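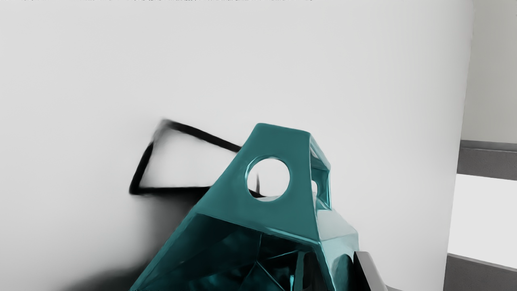
Wanavik Viewers' Forum
Drama and Series > Gebreyes > General discussion

Thread: Proposed change to the spoiler period for Gebreyes, series 2

Kedir Tamiru (Moderator)
Members are asked to read this post in full before replying.

The second series of Gebreyes begins on Friday. During the first series the forum required spoiler tags for 100 hours after each broadcast. The moderators received a number of complaints, chiefly from members who watch at the weekend and who found the ending of the harbour episode given away in thread titles.

It is proposed that, for the second series, spoiler tags be required until the following episode has been shown. Thread titles must not name any character who dies, leaves or returns. Episode reviews of more than 400 words should be placed in the Reviews section, with a link from the main thread.

Comments are invited until the evening before the first episode.

saltmarsh_reader
I support the proposal. I would ask for one clarification. Does the rule cover the trailer shown after the closing titles? In my view it should. The trailer for the fourth episode of series one made it quite clear that Ilse had survived the fire, and two members discussed this openly within minutes.

Nullau_Harbour
I must register an objection. The purpose of an episode thread is to discuss the episode. If every second sentence is hidden behind a tag, the thread becomes very tiresome to read, particularly on a telephone. Members who have not watched the programme are under no obligation to open the thread. The existing period was sufficient, and I do not recall it being broken more than a handful of times.

pelham_d
With respect to the previous poster, the difficulty was never inside the episode threads. It was the titles, and also the signatures. One member changed his signature to a line from the final scene on the night it was shown. I saw it beneath a post on an unrelated subject (the repeats of Celton) and the last episode was rather spoiled for me.

Kedir Tamiru (Moderator)
In answer to saltmarsh_reader: trailers would be covered.

In answer to pelham_d: signatures and profile pictures are already subject to the general rules of the forum. The wording will be made clearer.

Nullau_Harbour
I have no quarrel with the rule on titles and signatures. My objection concerns the episode threads only. Might the moderators consider leaving those threads free of tags altogether, with a plain warning in the first post? This was the practice in the Celton section for all of its series and I am not aware that it caused any ill feeling.

Wend
I was a member of the Celton section throughout, and there was a good deal of ill feeling. It was dealt with by private message. That said, I believe the suggestion is a fair one. A person who enters a thread headed "Episode 3" before watching episode 3 has made a choice.

saltmarsh_reader
I cannot agree. Some of us like to read the first page of a thread, where people say where they are watching and what they hope for, and then stop. Under Nullau_Harbour's arrangement that would no longer be safe.

Nullau_Harbour
Then perhaps a separate thread for remarks made before broadcast, to be locked when the episode starts.

saltmarsh_reader
I would accept that, although I would be sorry to lose the posts made during the advertisements.

M. Orrin
May I raise the matter of the novels? Several members have read them and are inclined to hint. "You will want to remember that coat" is a spoiler, whatever its author may claim. I have now been waiting since November to find out about the coat.

pelham_d
The coat was in the first chapter. I say no more.

M. Orrin
I refer the moderators to the post immediately before this one.

Kedir Tamiru (Moderator)
Members are reminded to remain courteous. Discussion of the novels belongs in the Books section, and this includes hints.

Having considered the replies, the moderators will adopt the following for series 2. A pre-broadcast thread will be opened for each episode and locked at the start of the programme. The episode thread will carry a warning and will not require tags for that episode or any earlier one. Tags will be required for trailers, and everywhere else on the forum until the next episode has been shown. The rule on titles stands as proposed.

Wend
Thank you. Will the review limit apply to posts in the episode thread as well? My notes on the series one finale came to 3000 words and I should like to know where to put the next lot.

Kedir Tamiru (Moderator)
In the Reviews section, please.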